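The Lorner trainer has been out of production since December, yet 23 of them still fly from the grass strip at Arnent. Crews like the airplane for its short landing roll and its simple fuel system. Parts are another matter – a replacement nose strut now takes months to arrive.
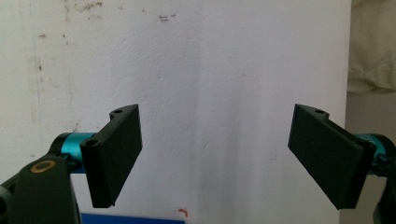 ## Keeping them in the air

Hường Khổng runs maintenance for Firkier, the contractor that looks after the fleet. Her team pulls each engine early and checks the mounts for cracks. 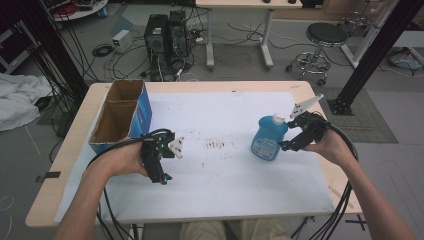

*A blue bottle with a white cap on a paper-covered table.*

Two airframes are grounded for wing spar work. Khổng expects both back on the flight line by summer.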